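Moving the Cadberg books from cash to accrual

April is the first full month with Cadberg on accrual accounting. Notes for other one-person businesses.

Under cash, a sale existed when the bank said so. Riviere pays on 70-day terms, so a job invoiced in winter landed in spring and the monthly numbers meant very little. Under accrual the invoice date counts.

The conversion took two evenings in Zerko. I had 46 open invoices to enter by hand, because the import tool drops the due date column. Match the receivables total to your own list before you post anything. Mine was off by $95, a credit note to Jodari entered twice.

Prepaid items are the slow part. Insurance and the software plan now get spread by month. I set these up as recurring entries, dated the last day, and check them on Sunday with the bank feed.

Still open: whether to keep a cash report alongside. The lender wants one, so probably yes.

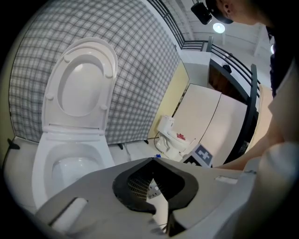
Lid up, plaid curtain behind.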